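Household Management 16: Clearing a Bedroom
Handout for Unit 2, Packing from the Bed
Restdale Evening School, 2020-06-24

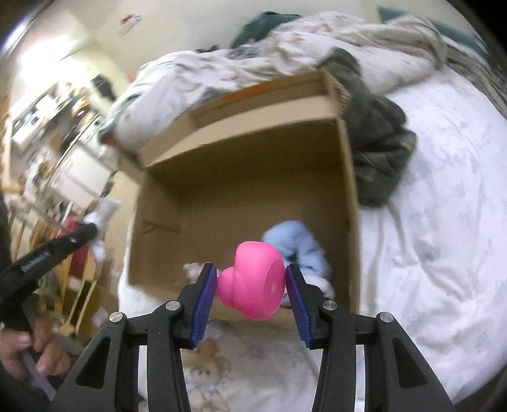 Welcome back, everyone, and thank you for the lovely pile of notes you handed in after the linen cupboard unit (I have read every one, and I will come to the question of mothballs another time). In this unit we move on to the bedroom, and in particular to packing things away with the bed as your work table. I am a great believer in the bed. It is the largest clear surface most of us own, it is a kind height for the back if you stand close, and whatever you drop on it doesn't break. An open cardboard box set right on the comforter, with the far flap folded back and a light blue piece of cloth already inside, is just how I'd like you to begin. You'll notice the pink rubber duck as well, and the olive-green jacket heaped against the side of the box, and I want to talk about both, for they belong to two quite different sorts of packing.

Soft things first

Clothes and cloths are forgiving, and for that reason people get careless with them. A crumpled item takes up far more room than the same item folded flat, and it leaves odd hollows that small things slide down into and are lost until December, when you go looking for the good napkins. So take the time to lay each piece on the bed, smooth it with the side of your hand, fold it to the width of the box, and only then put it in. I know it feels slow. The first time I packed up my own spare room I bundled everything, and I needed twice the boxes and had a whole week of ironing at the other end.

Jackets are the exception. A jacket wants to be either on a hanger or at the very bottom of a box with nothing bulky over the collar, and if you haven't made up your mind, leave it beside the box until you have. Please check the pockets! One student in the Virk Street group packed away her spare house key that way and had to open every box she had taped.

Toys and other small hard things

A rubber duck weighs next to nothing, and it is a perfectly good filler for a corner once the folded things are in. Bath toys do need looking at before they go. If there is a hole in the bottom, squeeze the toy over the sink and see what comes out, then stand it on a towel overnight. Anything put away damp will smell by the time you open the box, and so will everything that was packed next to it.

Keep the toys of one child together if you can, even if it means a box that isn't quite full. Children remember their things as a set, and they ask for them as a set too, usually at bedtime.

Blankets and the bed itself

Here I part company with the old Celalitz booklet, which tells you to strip the bed before anything else. I leave the comforter on. It protects the mattress from the corners of the box and gives you a soft place to sort. Extra blankets can be pushed up to the top end out of your way, and they are the last things to be packed, once the small goods are done. A blanket also makes a very decent top layer for a box that has come out a bit short.

If your comforter is a pale one, wipe the underside of the box before you set it down. Boxes that have stood in a garage or a shop's back room pick up a gray dust that you will not see until you lift them off again.

Labeling

Write on the side of the box and never only on the lid, as the lids disappear once you stack. Put the room first, then the main contents, then a word or two for anything you may want in a hurry. "Bedroom, light clothes, duck" is a splendid label. The Mominis cards we used in the last unit will do nicely here, and there are 64 left in the cupboard by the door of room 422, so do help yourselves.

For next time

Please pack one box from a bedroom at home, using your own bed as the table. Bring the label (the box can stay where it is) and half a page on how you decided the order. I'd like to hear about anything you took out again, too, and where it ended up. Those of you who share a bedroom might ask the other person before you start, and write a line about how that went.

Reading: the pages on folding in the course folder, and the short sheet on storing wool if you have any wool to store.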